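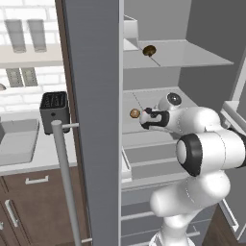 Fridge and cupboard clear-out, the quick way

Doing this in a rush before the November cooking starts, so no long intro. Most of it I learned from living with a tiny kitchen and a landlord who won't replace anything.

Bottom shelf first. Crumbs and drips end up there anyway, but do a rough wipe now and the proper one last. Warm water, squirt of dish soap, old T-shirt. Skip the bleach. Baking soda in water if it smells.

Door seal. Run a damp toothbrush down the folds. Shut the door on a strip of paper and tug - if it slides right out, the seal is tired. Warm it with a hair dryer on low and try again before you spend money.

Leftovers. Masking tape and a marker, date on every tub. Anything with no date goes out. Yes, even the curry.

Bread and rolls do better out of the fridge. They go stale faster in the cold. Eat them in a day or two or freeze them sliced.

Cupboards. One shelf at a time, never the whole lot at once or you'll be eating dinner on the floor next to the flour. Heavy stuff low, everyday stuff at elbow hight. A shelf with too much headroom can take a wire riser.

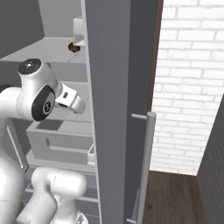 Hinges and doors

Tall doors sag. Open it wide, lift the free end gently, and if it moves up and down tighten the hinge screws by hand. Not with the drill! Stripped hole? Toothpicks and wood glue, 2 hours at least, snap them off flush, screw back in. My neighbor Omprakash Rathore swears by matchsticks, same idea. Squeaks get a dab of petroleum jelly on the pin.
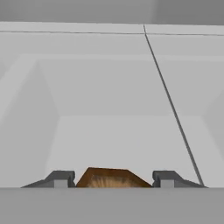 Wooden spoons and boards next. Wash by hand, dry standing up, never soak. Food grade mineral oil once a month, rub it in, leave it overnight, wipe off the extra in the morning. For sanding out rough spots, anything brown with a wood grain like that piece wants holding from both sides so it doesnt skate around - then 400 grit, along the grain, light hand. Rinse off the dust and let it dry before you oil it again.

Old oily rags go outside, laid flat to dry. More on drawers when I get to them.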